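Site visit notes: Piltbridge hostel, washroom supplies
Tudur Gittins
2019-06-22

The Piltbridge building reopened in June after a change of operator. It is now run by Prydderch, which also manages the older property at Curkik. The visit covered the linen store, the supply room and one shared washroom on the ground floor. Bedrooms were occupied and were left out.

Supply room

Stock arrives on pallets through the rear yard and is broken down on the same level, so no lift is involved. Shelving is fixed steel, adjustable in height, with the heaviest cartons on the bottom two rows. Each shelf edge carries a printed label with the item name and a reorder point. The stock sheet on the door gave 998 bars of soap and 569 toothbrushes on hand. Shampoo was entered as 504 sachets, which is below the reorder point, and a delivery had been booked.

Toiletries come from a single supplier, Plilness. Prydderch previously bought each item separately for Curkik and found that the cartons ran out at different times. Under the present contract everything is ordered on one form and billed monthly. Unit prices were not disclosed.

Sachets are preferred to bottles at this site. A wall dispenser was tested at Curkik and removed after two leaks behind the mounting plate. Packaging waste is higher with sachets, and the operator accepts this for the time being. A trial of refillable bottles is planned for the private rooms only.

Washroom counter

Sorting takes place on the washroom counter itself. The counter is white, with a smooth white ledge where it meets a painted brick wall. A stainless-steel hand dryer is mounted high on the brick and its cable hangs in a loose loop below it. I would clip the cable to the wall. It is clear of the work surface but will collect dust, and the brick is rough enough that wiping behind it will be slow.

A dark grey partition closes off one side and leaves that end of the counter in shadow. The lighting elsewhere was adequate for reading small print on the packets. The shampoo is a combined product, marked "shampoo with conditioner", in a flat white sachet with black lettering. Soap is a pale beige bar in a clear wrapper, small enough to be used up in a short stay.

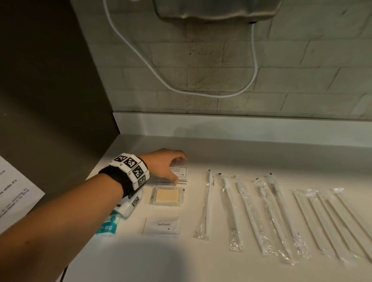
Making up the sets

Guests who arrive without toiletries can ask for a set. The contents are fixed: soap, shampoo and a toothbrush, with other items supplied singly on request. Sets were formerly made up at the desk as guests asked for them, which held up check-in during the evening. They are now made up ahead of time and kept in a drawer behind the desk.

The method is simple. Items are laid out by type, one of each is drawn forward, and the group is checked before it goes into a bag. Flat packets are the slowest part. They are thin, they slide under other items, and two can be picked up as one. Handling them with both hands over a clear patch of counter reduces the problem. A shallow tray with a raised edge would help further, and I suggested one to the operator. 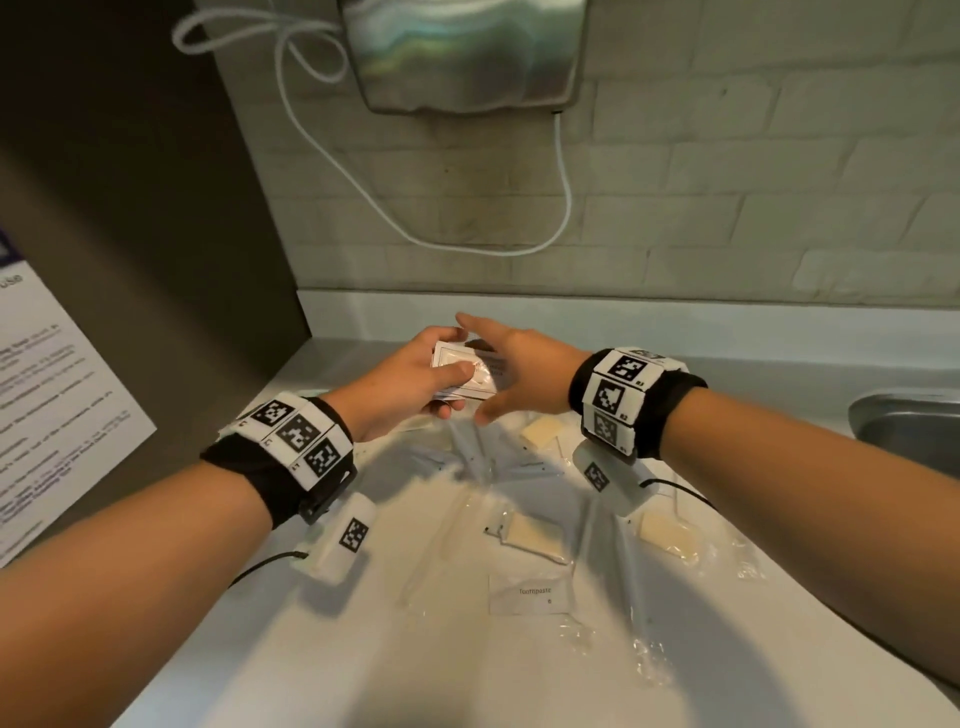 Small packet held over wrapped bars and clear plastic packaging on the counter.

Clear packaging has one advantage: the contents can be checked without opening anything. It also reflects light, and printed text under a creased bag is hard to read from a standing position.

Points raised with the operator

Secure the dryer cable to the wall.
Provide a tray for flat packets.
Move the reorder point for shampoo up by one carton.
Put the date of the last count on the stock sheet. It currently shows quantities only.

Prydderch agreed to the first two and will discuss the third with Plilness. The stock sheet is shared with Curkik and any change to it has to be made at both sites. A return visit will include the laundry, which was closed for a pump replacement.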